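Minutes of the Quarterly Meeting
Tuhiwai Court Residents' Association
Held in the ground floor common room, 23 Apr 2024, 7:00 p.m.

Quorum was met. The chair opened the meeting and asked that people keep to the agenda, as the last meeting ran past ten. The secretary took the minutes.

1. Minutes of the previous meeting

Approved with one correction. Under "Elevator," the minutes said the repair was finished. A resident on the fourth floor pointed out that the elevator was out again the next morning and asked that "finished" be changed to "reported as finished by the contractor." Agreed.

2. Laundry room

The management company, Foltitz, wrote to say that the new card system has "improved the resident experience." Members asked what this was based on. The secretary has asked Foltitz twice for the survey it mentions and has not received it. One member said she was never surveyed. Neither was anyone else in the room.

The price of a wash has gone up while two dryers still do not heat. Foltitz says the parts are on order. It said the same in November.

Action: secretary to ask for the order date in writing.

3. Internet offer from Distbridge

Distbridge has offered to wire the building and sell service to all units at $50 a month. The flyer was passed around. Points raised:

The flyer says "up to" in front of every speed. It gives no lowest speed.

The price holds for the first year. The second-year price is not on the flyer, and the sales rep said by phone that it "depends on the market."

The contract would cover every unit, including those that already have service they like. Several members said they would not pay twice.

One member spoke in favor and said the current service drops out most evenings. Others agreed it is poor but did not see why that made this offer a good one. A motion to sign a letter of interest failed for lack of a second. The matter can come back if Distbridge sends a full contract with all prices in it.

4. Electronics drop-off day

The association took old computers, printers and phones in the lobby for one Saturday. The stated aim was to keep them out of the dumpster. The recycler, Pudetti, charged a flat pickup fee of $641, which came out of the general fund.

The chair called the day a success. A member asked by what measure. The turnout was lower than planned and the lobby was blocked until Monday afternoon. The county site takes the same items free, though it is a 20 minute drive and not everyone has a car.

There was a longer discussion about what happens to the machines. Pudetti's brochure says everything is "responsibly processed." Members wanted to know whether that means taken apart here, resold, or shipped somewhere else. The brochure does not say. One resident asked about hard drives and was told that wiping them is up to the owner. This was not on the sign-up sheet and should have been.

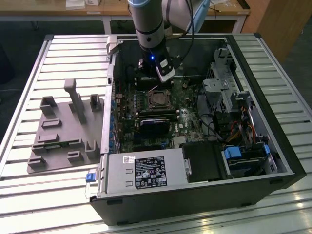 Action: secretary to ask Pudetti for a list of where the items went. No second drop-off day will be planned until there is an answer. Carried, with one against.

5. Roof and gutters

Two bids are in. The lower bid leaves out the north gutter, so they cannot be compared as they stand. The chair thought the lower bidder would "probably include it." Members asked that this not be assumed. Both bidders to be asked to price the same job.

6. Bike storage

The proposal is to charge $20 a year per bike to pay for a camera by the racks. It was asked whether the camera in the parking lot has ever helped get anything back. No one present knew of a case. Tabled.

7. Other business

A resident asked that the hallway lights on the second floor be looked at again. They were fixed in the sense that they now stay on all day.

The notice about pets is still taped over the fire exit map. To be moved tonight.

The meeting closed at 9:35 p.m. The date of the next meeting will be posted by the mailboxes.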